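Household Tips – Kitchen and Laundry Series
Coken Home Advisory Service
Reviewed July 21, 2020

Can a machine put away the dishes yet?

Readers have asked whether household robots are ready to take over everyday chores. Our advice is to wait, and to set up the kitchen sensibly in the meantime. Gergely Kiss, who reviews appliances for this service, notes that a single plate is a fair test. It is thin, smooth and easily chipped, and a rack leaves little room for error.

The same habits help people and machines alike:

Keep the rack in one spot on the counter.
Leave an open slot on either side of larger plates.
Turn mugs upside down on a folded cloth.
Store knives elsewhere – a crowded utensil holder is a hazard.

Of the 337 households that answered our September survey, 41 said they would trust a machine with their good dishes. Over 98 said they would consider it for plastic ware.
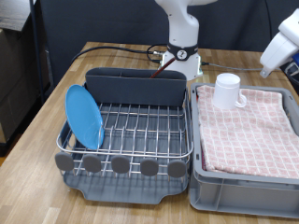
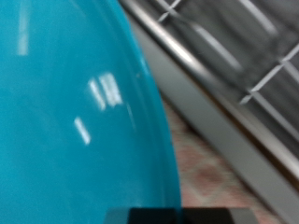
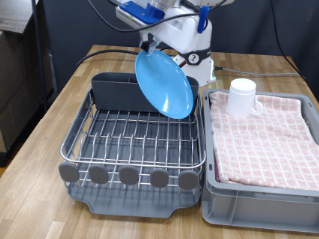
A plate and the dish rack

Category: Dishwashing and Drying

Members may request the full guide, no. 688, from the Baditley office. Please allow two weeks for delivery. Questions on the colour coding of cloths should be directed to Ákos Gál.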